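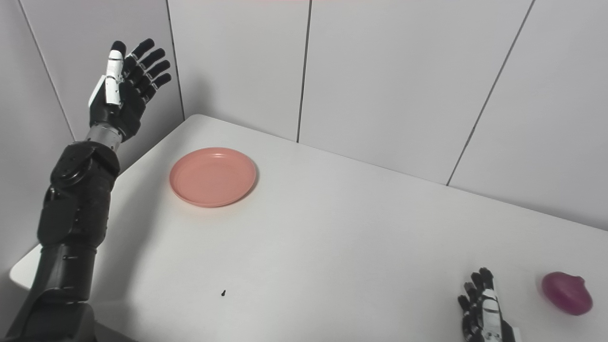

February, evening

Second week with the Halteo kit on loan. We have it until the end of the month and then we either sign or send it back. Othmane wants a recommendation from me in writing, and I have been putting that off by keeping this diary, which at least means I will have something to copy from.

Got in at 7:30. Startup took 14 minutes from the main switch to both arms reporting ready. The manual says to let the joints home one side at a time, left and then right, and I did that. Last week I tried homing both together and got a fault on the right wrist that took a phone call to clear. The phone call was fine. The woman at support knew the fault by its number and had me going before my coffee was cold.

The job this week is produce onto a plate. Othmane picked onions because Shehata, the customer he has in mind, preps a lot of them, and because they roll. The plate goes toward the back of the table, the onion goes near the right hand, and the arm is supposed to pick it up, set it on the plate and let go without shoving the plate. It sounds like nothing. I spent the morning on it.

The first thing I learned is that the taught position matters less than the approach. If the fingers come down from above, the onion gets pushed away before they close. If they come in low from the side, they get under the curve and it stays put. I changed the approach in the Dritelia software, which comes bundled with the kit, and I'll say something about that because it will have to be in the recommendation.

Dritelia is decent for building a sequence. You move the arm by hand, save a point, move it again, save another. Brahim came in from the shop floor, had never touched it, and had a working sequence before lunch. What I don't like is editing. To change one point in the middle you have to replay everything up to it, at teaching speed, and there is no way I can find to skip ahead. With a short sequence that is a nuisance. With a long one I would hate it. I wrote to support asking if there is a shortcut. No answer yet.

Also the undo only goes back one step. I found that out by needing two.

Ran 33 picks in the afternoon with the low approach. 29 landed on the plate and stayed there. Two were dropped on the way over, one rolled off the rim after release, and one never got picked up because I had set the onion down too far out. I am counting that last one against me and not the kit, but it goes in the log either way. Brahim thinks the drops are a grip force problem. I turned the force up a little for the last runs and didn't see another drop, which may not mean anything with so few.

We left the left arm parked with the hand up for all of this. It holds that pose without drifting, as far as I can tell. I put a pencil mark on the wall level with a fingertip at 1:00 and checked it at 4:00 and it lined up. I need to erase the mark. The walls around the table are plain panels and Othmane likes them kept clean so the vision software has nothing extra to pick out.

About the vision. It finds the onion every time on the white table. It finds the plate every time too. Brahim asked what happens on a steel counter, which is what Shehata has, and I don't know. I have a sheet of stainless in the storeroom and will cut it to size tomorrow. If it can't cope with the reflections then most of the rest doesn't matter.

Money. The loan is free for the month but the training visit was $575, and that is not refundable if we send the kit back. The service plan is $2,334 a year. It covers parts, remote support, and one visit. A second visit is extra and they would not give me a price over the phone, only that it depends on travel. I asked for it in writing. The plan does not cover the finger pads, which they call a consumable. I want to know how many picks a set lasts before I agree to that, and the sheet they gave us doesn't say.

Othmane has also been talking to Basura, who do the same sort of thing with a single arm and a two-finger gripper. It would be cheaper. For onions onto a plate one arm would do it, and I said so. His argument is that Shehata will want a bowl held steady while something goes in, and that needs the second arm. I think he's right about the bowl, but we haven't tried it here yet and I would rather he didn't promise it until we have.

Small things to fix or ask:

Noise. The right arm clicks a bit when it comes back from a full reach. The left doesn't. Ask if this is normal.

The emergency stop cable is too short to reach the end of the bench where I stand. I have moved the bench for now.

Get more onions. The ones we have are getting soft from handling and I don't want to be testing on soft ones.

Shut down at 5:40. Left arm homed first, then right, no faults. Brahim is in at 8:00 tomorrow and we will start with the stainless sheet, then the bowl if there's time.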